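Search this site Type and press enter Search

How to Pack a Kitchen Without Hating Everyone

I have moved the same kitchen four times, most recently from an apartment in Trovholm to a house in Clotunholm, and I have broken something different each time. Call it experience.

Start two weeks out with the stuff you never use. You know what it is. The fondue set goes first, then the cake stand, then the good platter. If you hesitate over a pasta machine for more than 45 seconds, put it in the giveaway pile and walk away fast.

Plates go on edge, like records. Wrap each one in two sheets of plain newsprint, crumple more paper into the bottom of the container, and stand them up snugly. Glasses get their own container, rims down, stems wrapped twice. Pans can nest with a dish towel between them - you were going to pack the towels anyway.

Keep every load under about 43 pounds. Cast iron gets heavy sooner than you think, and the person lifting it will be you. Big bins are for light, awkward things like colanders and plastic tubs.
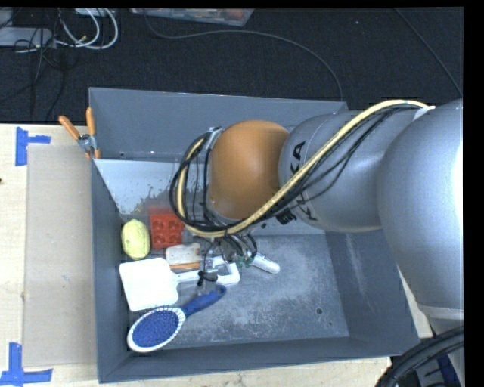 Nikolovski wrote in to say that rims down is wrong for thin wine glasses and that they should lie on their sides in socks, one sock each, with the toe stuffed into the bowl. I tried it with six glasses and lost none, so fine. Socks.

Label two sides and never the top, which will be under something else. Write the room and three things inside. "Kitchen misc." is a cry for help.

Last, pack a first-night box: kettle, mugs, one pan, a sharp knife, dish soap, paper towels, scissors. Load it last and carry it in first. On moving day mine went in first, behind the couch, and we ate crackers until Friday.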